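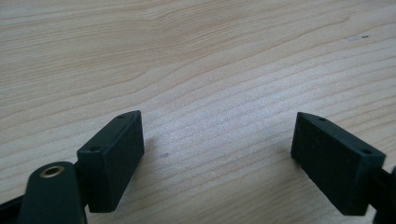
Does it mark if the kids do homework straight on it? Asked by Wirnmont customer, and yes, a ballpoint pressed hard will leave a line. Put a mat or a few sheets of paper under. Pencil wipes off.

Firarham table top - pale wood, clear finish
Sold by Katthorpe. Top only, legs separate (see Baert legs, further down).

The top
Light blond color, wavy grain on some parts and straight on others. Every one comes out different, we don't sort them and can't pick one to match a photo. Small dark specks and the odd gray mark are part of the wood, not a return reason. If you want a plain even surface look at the painted tops instead.

Finish has a bit of sheen. Under a strong lamp or next to a window you'll get a bright patch, more than in a dim room. A matte version is planned for June, no price yet, please don't email asking.

Size and weight
Thickness 28 mm
Weight 17 kg, get a second person for the stairs
Edges lightly rounded, all four sides
Underside sealed, same finish, one coat

Looking after it
Damp cloth, then a dry one. Dish soap is fine, a drop. No bleach, no scouring pads, no spray polish - it leaves a film and the film goes sticky.
Hot pans on a trivet always. Mugs are ok for a short while but dont leave one overnight.
Gray smudges from metal things (keys, tools, clamps) mostly come off with a white eraser, go along the grain. If it won't shift, fine sandpaper, very light, then dab of the care oil.
Oil twice a year if it gets daily use. Thin coat, wipe off whatever is left after 40 minutes. Rags flat outside to dry, never in a ball in the trash, they can catch fire.

Fitting legs
Baert legs go on with the screws in the box. Don't use longer ones, they will come thru the top. No holes pre-drilled, so you can set the legs in from the edge as far as you like. Mark, drill small, then screw. Hand tighten the last turns.
Check them again after a month or so, they loosen a little when the heating goes on.

Used as a workbench?
Plenty of people do. Fine for craft, soldering with a mat, small repairs, sewing. Not for hammering or a heavy vise, get the thicker bench top for that.

Delivery
Flat, in cardboard with corner blocks. Driver brings it to the front door only. Let it lie flat indoors for 2 days before you drill anything, unwrapped, not up against a radiator.
Orders in by 21st April go on the next truck, after that it's the one following.

Returns
Undrilled tops only. Keep the corner blocks, we can't take it back without them - too many arrive with crushed corners. Scratches have to be reported before you fit the legs.

Goes with
Baert legs, black or raw steel
Care oil, small can
Felt pads, sheet
Offcut sample of the same wood, cost comes off your order if you buy the top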